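Systems Workshop Notebook
Entry: July 29, 2018
Subject: Migration of staff and student accounts to the Arnow directory

The purpose of this entry is to record the state of the account migration before the remaining groups are moved, and to set out the points on which colleagues at the Longo site have asked for guidance. It follows on from the notes made in May, when the first test import was carried out.

The old directory held 3686 accounts at the time of export. Of these, 209 were rejected by Arnow on import. Tullio Rinaldi went through the rejected records by hand and found that most had a blank field for the date of enrolment, which the old system permitted and the new one does not. The rest had two accounts sharing a recovery address.
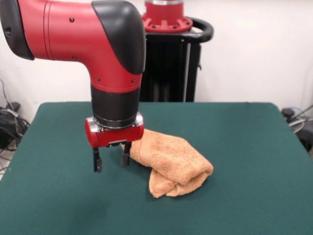
Entry written up by Mechthild Rainer
Checked by Tullio Rinaldi

Rejected records are not to be deleted. They should be moved to the holding group, corrected there and submitted again in batches of no more than 100. Larger batches were tried twice and the import page stopped responding on both occasions. Civonex has been informed and has asked for the server logs, which Amedeo Palumbo will send once personal details have been removed.

Passwords have not been carried over. Each user will receive a message containing a link with which to choose a new one. The link remains valid for 4 days. Where it has lapsed, the help desk may issue another, but only after confirming the identity of the person in the usual manner. A request sent from an outside address is not sufficient, even where the name and staff number are correct.

Question still open: whether evening students, many of whom do not read their college mail during the summer, should be moved with the main group or held until term begins. My own preference is to hold them. Morena Lombardi disagrees, on the grounds that the help desk is quiet at present and would not be so in the first week of term. To be settled before the next batch is prepared.
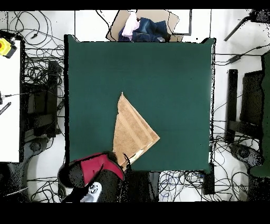
Second part added by Fiorella Messina
Account Services, Longo site

The following was observed during the trial with the Longo office staff.

Users who had saved the old login page in their browser were sent to a blank page with no message. A redirect has now been placed on the old address and works in both browsers that we support. It does not yet work on the reading room terminals, where the start page is fixed by a separate setting.

The timetable tool, Retamari, still asks for the old username. It reads its own copy of the directory, refreshed overnight, and that copy continues to point to the former server. I have changed the setting on the test installation only. The live installation should be left alone until Amedeo has taken a full copy of it.

Capital letters in usernames gave some trouble. Arnow treats them as equal to small letters, whereas Retamari does not – a user who types a capital at the start is admitted to one and refused by the other. For the time being, staff should be told to use small letters throughout. The printed instruction sheet needs to be amended accordingly, and the old copies at the front desk withdrawn.

Still to be done: correct the shared recovery addresses; change the start page on the reading room terminals; obtain a written reply from Civonex on the batch limit; repeat the Retamari test with a teaching account, as only office accounts have been tried so far.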